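The Bollard on Prosska Lane: Where We Have Got To

The bollard at the bottom of Prosska Lane has been hit again. Regular readers will know that it went up in December to protect the corner of the chemist's, which had itself been hit often enough that the brickwork was three different colours. The chemist's is now in excellent condition. The bollard leans towards the harbour at an angle that Plusolport visitors like to photograph, and this month it acquired a dark green scrape to go with the white one, the red one and the one that may be rust.

The latest driver was heading for the ferry a little after 5 a.m. in a hired van. According to the police log, which is read out at the ward meeting in full, he told officers that the bollard had "come up on him". It has been set in concrete since the day it arrived. There were no injuries, the van was driven away, and its wing mirror is on the chemist's windowsill for collection.

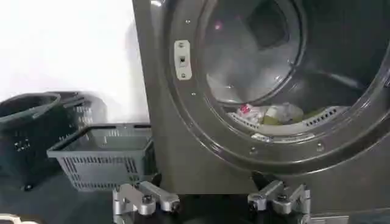
Front-loader, with the latch plate to the left of the glass.

For those who have moved in recently, a short history. Prosska Lane was built for carts and is still quite good for them. It comes down off the ridge road, bends left at the old bakery, bends left again when any reasonable road would bend right, and then drops to Harbour Street past the chemist's. There is a sign at the top saying it is unsuitable for long vehicles. The sign is on the left. The hedge is also on the left, and the hedge is winning.

Until the ridge road was widened, hardly anyone came this way who did not live here. Then the route-finding apps noticed that the lane saves 479 metres over the proper road, and that was that. The apps do not know about the second bend. We have written to one of them and had a reply thanking us for our interest in maps.

Last spring the town agreed to pay for a traffic count. Two rubber strips were laid across the lane by the bakery and left there for a week, during which 1373 vehicles crossed them. The town's engineer pointed out that a good share of those would have been residents. The residents pointed out that there are 24 households on the lane and that they would need to be very restless people.

So the figures were accepted, and a set of three measures was drawn up: move the sign, narrow the top entrance with planters, and put in a bollard. The bollard was the cheapest and came first. The planters were delivered in the wrong size and are outside the library, where they look very nice. The sign has been moved to the right-hand side of the road on the plan, but has stayed where it was on the ground.
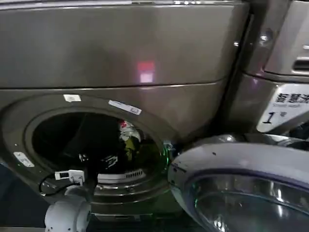
Words: Rosalía Escobar | Streets and Traffic

I went to the ward meeting so that you did not have to. It was held upstairs at the Domínguez hall and began late on account of a lorry.

Domingo Aravena, from the town's roads office, opened by saying the bollard had performed as designed. He was asked whether it was designed to lean. He said that some movement was to be expected in a bollard of that class, and that a stronger class was available, at a price. Somebody asked the price. He said he would rather put it in writing.

Dorota Michalski, who lives at the second bend and has lost a gatepost, a water butt and most of a fuchsia, wanted to know why everything was being spent at the bottom of the hill when the trouble started at the top. By the time a driver reaches the bollard, she said, he has already frightened her twice. This got the only applause of the evening. Mr Aravena agreed with her in principle and wrote something down.

Bautista Yáñez spoke for the delivery drivers, or at least for himself, which at present comes to much the same. He has been bringing parcels down the lane for years in a van he describes as the largest that fits, and he has folded his mirrors in at the bakery every single time. He was against a width limit. He was also against the bollard, which he said had been put a hand's breadth too far out, and he offered to show anyone who cared to walk down. Several people did, and it was dark, and they came back undecided.

There followed a long discussion of mirrors. The convex one opposite the bakery was last seen pointing at the sky. Mr Yáñez says gulls, Mrs Michalski says a removals firm.
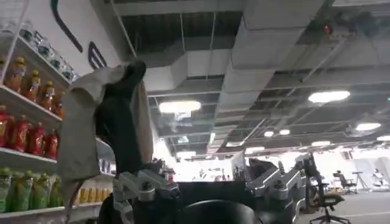
We then came back to the planters, which took up the rest of the hour. They can be moved from the library if the library agrees, but they would have to go in at an angle, and the angle would take out one parking space at the top of the lane. The space belongs to no one in particular and is therefore fiercely defended. Si-eun Maeng, who keeps the minutes, asked whether she should record the views of people who were shouting from the stairs. She was told to use her judgement. The minutes run to half a page.

What was agreed, in the end, is as follows. The hedge will be cut back so that the sign can be read from a moving vehicle. The convex mirror will be turned round. The bollard will be straightened and given a reflective band, and Mr Aravena will ask for a quote for a second one a little way up the hill, so that the first will have some warning. A second traffic count will be done once the hedge is cut, with the strips nearer the top this time, as the ones by the bakery were found to be counting Mr Yáñez twice when he reversed.

The question of the apps was left with the Plindumano Road users' group, who have the same problem on their side of the ridge and have been at it longer. They report that if enough people mark a road as closed it will disappear from the route for a while. They have also had an ambulance sent round by the reservoir, so they are not recommending it.

If your wall, gate or vehicle has been damaged on the lane, please report it to the roads office even if it seems hardly worth the bother. Minor scrapes count towards the total, and the town will only look at the proper road closure if the reports reach 100. We are at around half that. Mrs Michalski has asked for a separate form for the fuchsia.

The next ward meeting is at 7.30 p.m., same hall, use the side door. Anyone coming by car is asked to take the ridge road. The owner of the wing mirror can collect it from the chemist's during opening hours.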